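Why Do Clothes Crease?

Drop a T-shirt on your bedroom floor tonight and in the morning it will look like a map of the Rocky Mountains. You did not ask for mountains. Your parents did not ask for mountains either, and they may mention it.

A T-shirt is usually made of cotton, and cotton is made of long, tiny chains too small to see. The chains hold on to each other. Bend the cloth and leave it bent, and some of them let go, shuffle over and grab a new neighbour. Now they like it there – that's a crease.

Water helps them let go, so a damp shirt left in a heap creases worst of all. An iron uses heat (and often steam) to loosen the chains, then presses them flat while they settle. Grown-ups call this a chore.

Folding makes creases too, but tidy ones. Lay the shirt on a table, smooth it with your hands, bring in the sides and fold up the bottom. Your first try will probably look like a squashed sandwich. Keep going.
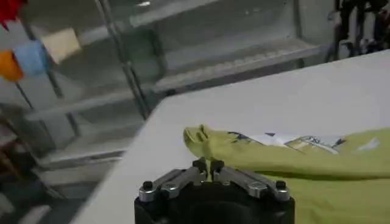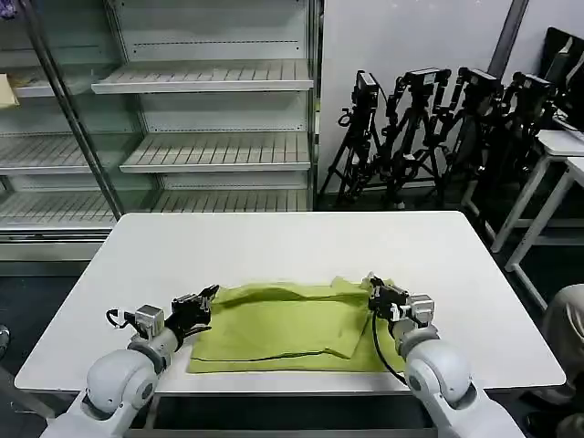 Green cloth on a white table, with plenty of creases in both pictures.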